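Desktop Tower Refit – Bench Gallery
Hardware Notes > Galleries > Tower Refit

Text by Kyriaki Papadakis. Parts sorting by Sizwe Venter.

This page covers the bench stage of the Tallau refit, in which older office towers are opened, sorted and rebuilt for the reading rooms. The batch came from the Grotel offices in March. The full procedure is in the Tallau service notes and is not repeated on this page. What follows is limited to layout: where things sit inside this type of case, and which of them get in the way.

The machines are ordinary office towers with a side panel that comes off without tools. All internal work is done with the case on its side. Upright, the drive cables hang across the board and the memory latches are hard to reach with a full-size hand. On its side, gravity holds everything roughly where it belongs, and a dropped screw stays in the case where it can be found with a magnet.

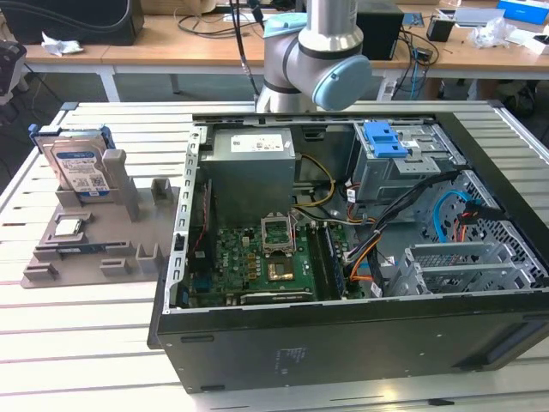 Tower on its side, panel off. Power supply at upper left, drive cage with the blue release tab at upper right. CPU socket open, no processor fitted.

Cable routing is the main source of delay on this model. The black bundle from the drive side runs diagonally over the interior and has to be eased aside before the lower part of the board can be worked on. We do not cut the factory ties. Replacement ties tend to end up in the wrong place, and a bundle that is 6 mm too high will rub on the panel when it is closed.

Blue plastic marks the parts meant to be released by hand. If a blue part does not move with light pressure, something else is still holding it, usually a data cable that was not unplugged first. Venter keeps a box of broken tabs from an earlier batch. Spares can be had through Kimaro, but the order takes long enough that a case with a broken tab normally goes to the back of the line.

The open socket deserves more care than anything else in the case. The contacts are fine and bend easily, and straightening them under a magnifier is slow work with a poor success rate. Our rules for the socket are short. No tools pass over it while the frame is raised. Cleaning cloths stay on the other side of the bench. If work stops for more than a few minutes, a plastic cover goes on.

Parts are kept next to the case they will go into, each in its own position in a holder. Before the holders were introduced we used shallow boxes, one per machine, and memory modules were regularly swapped between them. The modules were the same size and speed, so the machines still started, but the serial numbers no longer matched the inventory and two afternoons went into putting that right.
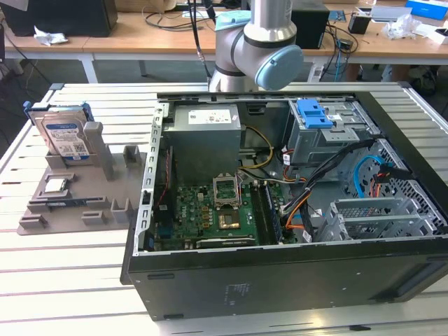 The inventory itself is a plain spreadsheet. Each row holds the case number, drive serial, memory size and processor type, plus a column for remarks. There are 54 rows for the current batch. Drives are entered by reading the barcode and then checked by eye against the printed number – the scanner sometimes picks up the part number instead.

Processors are wiped clean of old thermal compound and stored flat with the heat spreader up. New compound is applied at the final assembly stage only. We use the Fandevetti paste that was left over from the previous project, a small dot in the center, no spreading.

Power supplies are identified from the label without removing them. The fields we record are model, rated output and the efficiency mark. Units with an unreadable label are pulled and tested separately. None of the supplies is opened under any circumstances, and a unit that fails the load test is recycled whole. 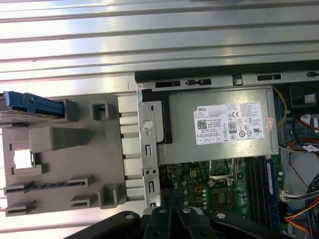
Dell power supply from above, with specification label, QR code and 80 PLUS mark. Green motherboard and empty socket below it.

After reassembly each machine goes through a memory test and then a drive surface scan. The scan is left to run overnight. A machine that passes both gets a green dot on the rear panel and moves to the storage shelf, where it waits for its system image.

Notes on the remaining steps:

Fans are brushed, not blown out with compressed air.
Coin cells are replaced in every machine, whatever the measured voltage.
Front panel buttons are tested before the side panel goes back on.
Case screws are standard 6-32. Drive screws on this model are not, and are kept in a separate jar.

Corrections to the cable routing section can be sent to Papadakis at the Tallau workshop desk. Please include the case number.

Next gallery: Keyboards and Mice, Cleaning and Sorting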